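**Adult literacy program: term report and changes for October**

The Gilville evening program closed its spring intake with 379 enrolled learners across the four village centers. Plarko remains the largest center and Beyene the smallest. Attendance is recorded per session and not per learner, so the session figure for the term, 2,139, should not be read as a head count.

Learners are placed by a short reading and writing check at enrollment. The check has been revised by Áine Tierney. The old version relied on a single passage, which placed too many people in Level 1 who could read well but wrote slowly. The new version scores reading and writing separately, and a learner may now sit in Level 2 for one and Level 1 for the other.
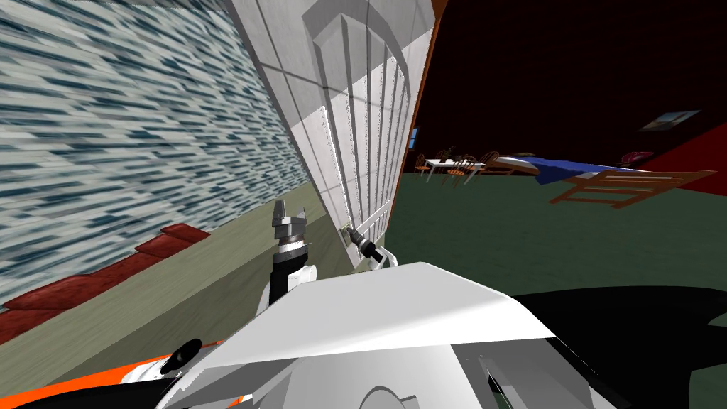
Vol. 8, No. 3

Centers should use the revised check for all new enrollments from October. Learners already placed do not need to repeat it unless a tutor requests a change of level. Completed sheets go to Colm Carroll at the Gilville office, with the center code in the top right corner. Sheets without a code were the main source of delay last term.

Book stock has been recounted. The program holds 1,144 readers, most of them at Level 1. Level 3 titles are short at Plarko and Brundden, and the two centers will share one set on alternate weeks until the next order arrives. Workbooks are not shared and are replaced each term.
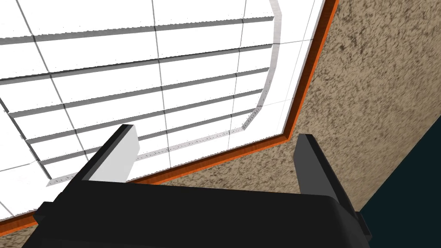 The order itself is limited to Level 3 readers and the numeracy workbook. Requests for dictionaries were received from two centers and are held over to the next budget year.

Tutor training runs for 40 hours, split between classroom practice and supervised sessions. Eoin Egan will lead the classroom part. Tutors who completed the earlier 30-hour course need to attend only the unit on mixed-level groups. Travel to Gilville is repaid at the usual rate on presentation of tickets.

Session times change at Beyene only, where the evening class moves from 6:30 to 7:00 p.m. The hour suits learners who work the late harvest and will be kept until the end of term.

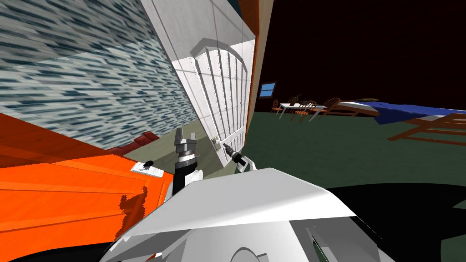
*The door and the patterned wall beside it.*

Questions about placement go to Áine Tierney, and questions about books or travel claims to Colm Carroll. Corrections to the center contact list should be sent before the next issue.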